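The Sock Drawer

The apartment on Pevier Street came with a nightstand, and the nightstand came with two drawers, and for the first month she lived there she used neither of them. Her clothes stayed in the suitcase at the foot of the bed, and every morning she knelt on the cold tiles and dug around in it like somebody looking for keys in a river.

It was her aunt who put an end to that. Her aunt called every Thursday at 4, all the way from Olel, and liked to be propped up on the nightstand so she could keep her company while she folded the wash.

"You are living out of a bag," her aunt said. "A person who lives out of a bag is a person waiting for a bus."

"I'm not waiting for anything."

"Then open a drawer."

So she opened one. She chose the lower, for no reason except that it was the one that didn't stick, and it slid out with a smell of cedar and old pennies. She had expected to find something in there, a button maybe, or some stranger's receipt, and she was a little sorry that there was only the pale wood waiting for her. She set her glass mug back on its square, well away from her elbow, and went looking for something that deserved to go in first.

What she came up with was a sock, one of the thick dark ones her aunt had knitted in the winter she left home, when there were 2,000 miles of road ahead of her and the bus heater only worked on one side.
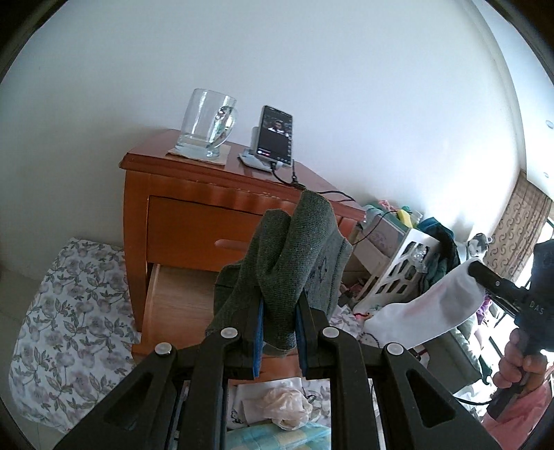

The lower drawer, and the first thing to go in it.

"Is that mine?" said her aunt, leaning in until she was mostly forehead. "Is that the green?"

"You said it was gray."

"I said it was green. I bought that wool at Adeleke's, and I paid 90 for it, and for 90 I would remember the color."

They argued over it very happily for a good long while, the way they used to argue about soup. The old blanket of a quarrel warmed the both of them, and by the time it was settled (it wasn't settled, they only got tired) the light had gone soft on the wall and the sheet with the flowers had a neat row of folded things laid out along it. The sock's partner was found inside a pillowcase. The good sweater went in, and the nightshirt, and the scarf she never wore but couldn't be without.

"Now the suitcase," her aunt said. "Where does that go?"

She looked at the suitcase. It seemed much smaller with nothing in it.

"Under the bed, I guess."

"Far under," said her aunt, and stayed on the line to watch her push it.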